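Speaker notes: Collecting examples on the floor, April session
Talk by Mélanie Sandhu, Hustommont project
Slides are numbered where I need to click. Everything else is me talking.

Slide 1. Title

Hello, thanks for having me. I run the collection side of Hustommont. Viera Bartoš trains the models and I feed them. If you have a question about loss curves, please save it for her, she's in the second row and she has agreed to this.

I'm going to talk for half an hour about getting a humanoid to take a piece of cloth from somebody. It's the most fun I've had at work in years, and I want to show you why it's also the slowest.

Slide 2. What we wanted

We started with a sentence in a planning doc: "The robot accepts soft items from a person near the floor." One sentence! I thought it would take us a couple of afternoons.

(Pause here. People who have done this will laugh.)

Soft items are shirts, towels, rags, caps, a pillowcase. Near the floor means the robot is sitting with its legs out in front of it, because that is where a lot of tidying happens, and because a seated robot can't fall on anybody. Person means a real person, moving the way people move.

Slide 3. Why examples from people at all

Short version for this crowd. We did try scripting it. The script was fine as long as the towel was held flat, at one height, by someone standing very still. Nobody hands you a towel like that. You bunch it up and shove it over while you're looking at something else.

So we went to demonstrations. An operator drives both arms, the partner offers the item, and we save the head camera, the joint positions, the gripper commands and a start and stop mark. One offer plus one take is an episode. In the set I'm showing today there are 706 episodes.

Slide 4. A handover in progress

(Leave this one up for a while. Let them look before talking.) 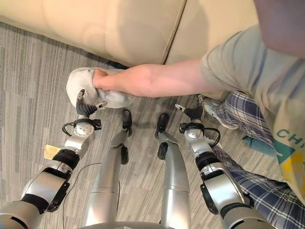
Page last changed: April, 4:40 pm, by M. Sandhu (slide 4 notes rewritten, slide 9 trimmed)

Look how little of the partner the camera gets. There's an arm, a fist, a lot of plaid, one sneaker. The top of the head is only a blur up in the corner. If your method needs a face or a full body pose to know that someone is offering something, you're stuck, and we were stuck on exactly that for weeks. Everything the policy gets about the offer has to come from the hand and the cloth.

Now the cloth. It's bunched up, it has a sort of cap shape, and you can't find a corner on it anywhere. Our first labels asked people to mark "nearest corner." I love this picture as an answer to that. We threw the corner label out and now we mark the first place a finger meets fabric, which annotators can do quickly and agree on.

Then the two grippers. The left one is open and against the lower edge of the cloth. The right one is down near the sneaker and hasn't touched the cloth. I like that they're doing different jobs. When operators are new they bring both hands in together, like picking up a box, and the person on the other end has no room for their own fingers.

(Ask: who would move the right hand next, and where? Take two answers, no more.)

Last thing on this slide, the robot's own legs. They take up a big part of the view, all the time. Viera wanted to mask them. We argued about it over a very long lunch and kept them in. The legs tell the model where the reachable floor is, and a partner's foot can end up right beside a gripper, as it does in this one. I want the model to have that whole picture.

Slide 5. What we ask of partners

We give partners almost no instructions. Sit, kneel or crouch, whatever you like. Wear what you came in. Offer the thing and let go when you'd let go for a friend. If you feel a pull you don't like, open your hand and say stop.

Clothes matter more than I expected. A partner in patterned pants is wonderful for us, because there's a second fabric in view with folds of its own, and the model has to learn which fabric is on offer. Early on everybody wore the plain black team shirt, and the policy decided that anything light-colored was a towel. The first visitor in a white sweater got a very confident hand toward the sleeve. (She was fine, the robot was slow, we stopped it.)

Slide 6. Letting go

This is my favorite part, so watch the clock.

A take has two ends. The gripper closes, and the person opens. Between those there's a moment when both are holding, and all the good stuff is in there. Tug too early and it feels rude. Wait too long and the person starts wiggling the cloth to wake the robot up. We have lovely recordings of wiggling.

We asked operators to close, wait until they saw the cloth go slack on the person's side, then lift. Operators were much better at this after they'd spent a session as the partner. Swapping seats was free and did more for quality than any written guide I produced, and I produced a long one.

Slide 7. What we throw away and what we keep

We reviewed every episode by hand. 78 were dropped: start mark missing, camera stalled, operator chatting with the grippers parked. Boring reasons.

Fumbles stay in. If the finger slides off and the operator comes back for another go, that is the episode I want most. We tag them "retry." There are 306 with at least one retry, and when Viera left them out of training as a test, the policy would miss once and then just hover there, looking sorry for itself.

(Click twice, the video is slow to load. If it doesn't load, act it out with the scarf in my bag.)

Slide 8. Props and surfaces

We used 8 cloth items, all bought or borrowed, none of them special. I'd go wider next time. We also stayed on carpet the whole time, and the cloth drags on carpet in a way it won't on tile, so please don't take our policy home and try it in your kitchen yet.

Cables: check them between episodes. A loop by the wrist can catch on fabric, and the operator is watching the fingers. Our rule is that the partner side has a second pair of eyes, and that person does nothing else.

Slide 9. Tools

Keep this short. Recording and review both run in Arumugam, our in-house viewer. One key to accept, one to drop, one for retry. The speedup came from putting the keys under one hand so the reviewer could hold a coffee. I'm completely serious about that, review is where people get tired and tired people accept everything.

Slide 10. Where we go next

Partners who look away while they offer. Two items at once. Giving back, which is a whole other talk, because now the robot has to decide when you've got it.

And left-handed partners! We have far too few. If you're left-handed and you have a free hour, find me at the coffee table.

Questions. Likely ones:

How long is an episode? Depends on the partner, I can show the spread on a backup slide.
Do operators feel force? No, they go by the camera view. Viera has opinions, hand her the mic.
Can we have the data? We're sorting out consent wording with the partners first. Leave your address on the sheet.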